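Section 4: Setting out the counter station

This section covers the Bevudero counter station once the mat is down and the toaster oven is in position. Unpacking is covered in Section 2. Revised July 9, 2022. It replaces the June sheet, which showed the plate stand and the dish rack in each other's places.

You will need the slotted dish rack, the wooden plate stand, the mug tree, the storage box, and your own plates and mugs.

4.1 Racks and plates

1. Wipe the mat with a damp cloth and let it dry.

2. Put the dish rack toward the back of the mat, near the middle, with its long side running left to right.

3. Put the wooden plate stand near the back right corner. Leave enough room between it and the rack to lift a plate out of either one.

4. Load the plates on edge, one to a slot. A plate may lean in its slot. It must not rest its weight on the plate next to it.

Note: Plates with a raised rim fit both holders. Deep bowls fit neither. 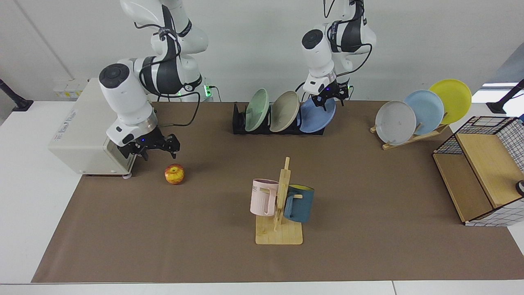 Loltance: We use ours with the heavier stoneware plates and they lean a lot more than the thin ones do. I skip a slot between them and have had no chips since. It might be worth putting that in the steps.

Skipping a slot is fine with thick plates. The rack is the better holder for them, and the wooden stand can take the lighter ones.

4.2 Mug tree

5. Stand the mug tree on its flat base and press down on the top of the post. If it rocks, check for crumbs or grit under the base.

6. Hang each mug by its handle with the opening facing down. Push the handle toward the post until it stops.

7. When only two mugs are on the tree, hang one on each side.

Caution: Do not move the tree with mugs on it. Take them off first, then lift it by the base.
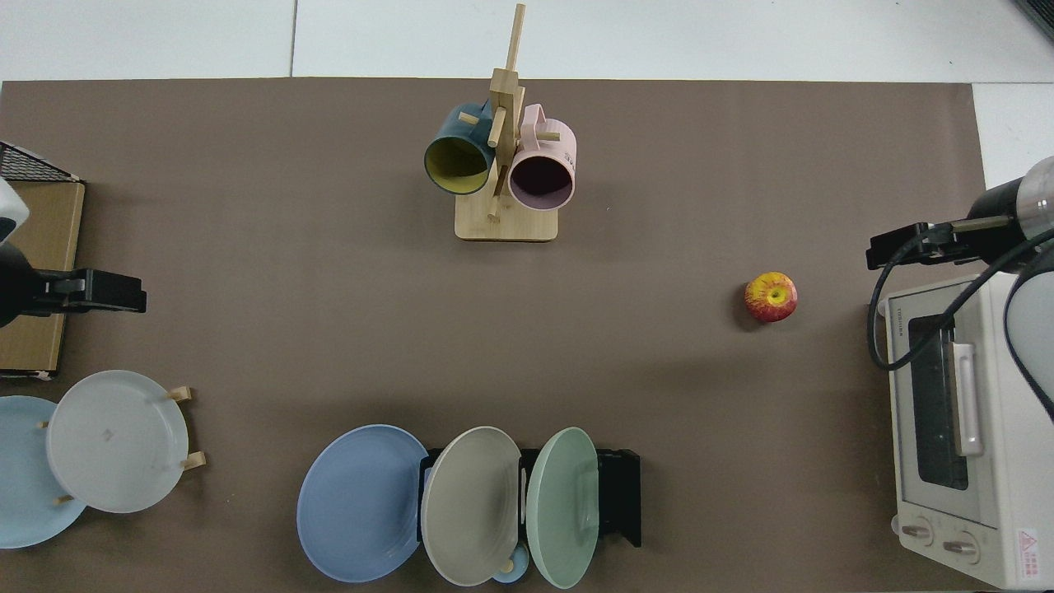 8. Keep the middle of the mat clear for working. Fruit can sit there while you are using it, and goes back in its bowl or box afterward.

4.3 Oven clearance

9. Open the oven door all the way and make sure it meets nothing. Slide the mug tree back if it does.

10. Look under the oven. All the feet should be flat on the surface, with no cloth or cord beneath them.

Warning: The outside of the oven gets hot in use. Keep the storage box, the wooden stand and anything else made of wood away from it. Unplug the oven and let it cool before you clean near it.

4.4 Putting things away

11. Clear food off the mat before you return the plates.

12. Hold each plate by the upper rim, keep it upright, and lower it straight down into an open slot. Let go once the plate has settled. 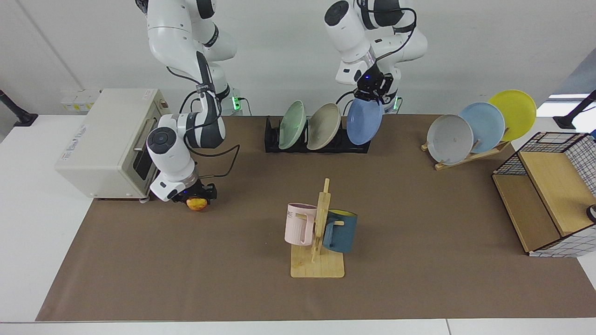 Figure 4-3. Light blue plate held by the rim beside the dish rack.

13. Check that the plates are dry before leaving them in the wooden stand overnight. Standing water will mark the wood.

For replacement parts, see Section 6.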